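Tue 30 November. Short one, dead tired. Rack day again, tubes back in the blue rack before supper.

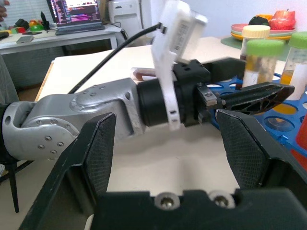

Dark red one, on its side.

Plates can stay on the green mat. Still need lables.
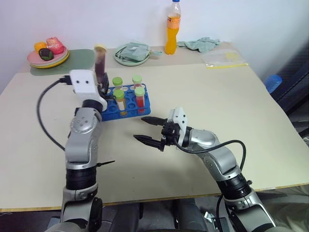
Rosimeire says caps get checked first, then rack. Fine.

Orange drink stays at the back, not mine to move.

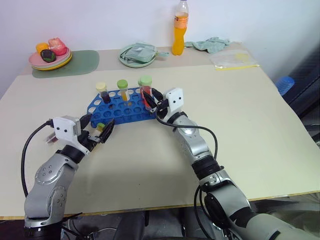

Wipe the table after, Dirceu wrote on my list. Will do tomorow.

Yellow-orange one next,

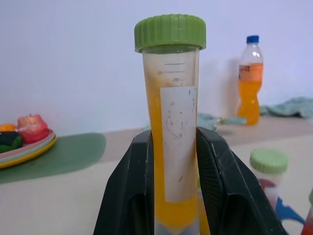
then bed. December soon, ugh.

Contact | Back to top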